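Home » Galleries » The Linen Cupboard and Other Wreckage

The Linen Cupboard and Other Wreckage

We moved the shop's soft furnishings out of the back room in October, a job I had down for a morning. It took 2 goes and most of my goodwill.

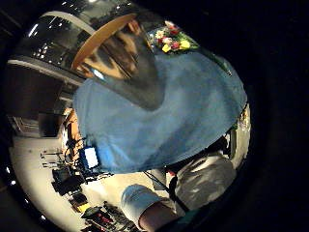 Stokeo is a homewares shop in the sense that it sells things for homes. It is also where every cushion insert, offcut and half-burnt candle in the district comes to retire. The stock list says 3,373 items. I have my doubts about the list, having written it, but that's the figure the insurers have, so that's the figure we all live with.

The brief I gave myself was simple. Anything made of cloth gets unfolded, looked at, refolded and put somewhere sensible. Anything made of glass gets moved first, so it isn't underneath or on top of the cloth when the unfolding starts. I broke the second rule straight away. There is a clear glass vessel lying on a rumpled blue cloth to prove it, with a small bunch of flowers keeping it company.

A few notes on the colour, as people ask. I call it dusty blue. The label from Kakia calls it "Harbour Fog", and the invoice calls it "BLU 3". It goes grey by the window and nearly lavender beside anything yellow, so please don't ring up and ask me to match it to your lounge room walls. Come in and bring a cushion.

The flowers are yellow, a red sort of pink, and cream, with plenty of green. I favour a small bunch over a large one. A large one needs a proper vase and a clear table, and I've not had a clear table since we signed the lease.

Glass with a round wooden piece at one end has been popular all year. Customers pick it up, say "oh, that's nice", put it down a metre from where they found it and buy a tea towel. I've stopped following them around the shop to put things back. I do it at closing, muttering.

On folding: the Zaresano catalogue recommends thirds, then thirds again, with the edges tucked under. It has clearly never met a cloth this size. My method is to hold two corners, lose one, swear, and drape the whole thing over whatever is closest. Draped looks deliberate if you walk away from it with enough confidence.

The Châu range will take over the top shelves once I've found the top shelves. Prices on the remaining blue are unchanged. Glassware is by the till, where I can keep an eye on it, and the candles are 3 for the price of whatever I'm feeling that afternoon.

The back room is 600 kilos lighter, going by the carrier's docket, and looks exactly the same. More pictures when the shelving's up.

Filed under: shop news, linen, grumbling

Previous gallery: Winter window, second attempt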